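Storing dried leaves and felt pieces

4. Hold each long leaf near its narrow end. Set aside any leaf that curls.
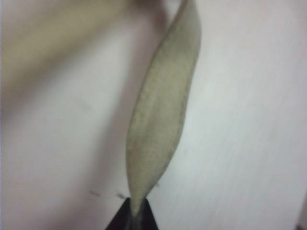 Naledi Coetzee adds that twisted leaves keep their shape better standing in a jar than lying in a tray.

5. Put the felt away separately. Sort it by color and keep the beige together.

CAUTION: Do not stack trays on dried leaves.

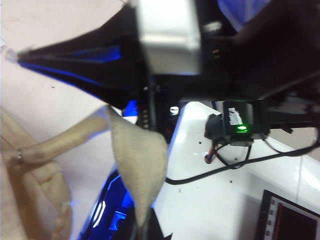
Lakside Craft Room Team

6. Fold soft felt once, without pressing the crease.

Note: Each drawer holds 17 pieces. Plush items go on the shelf.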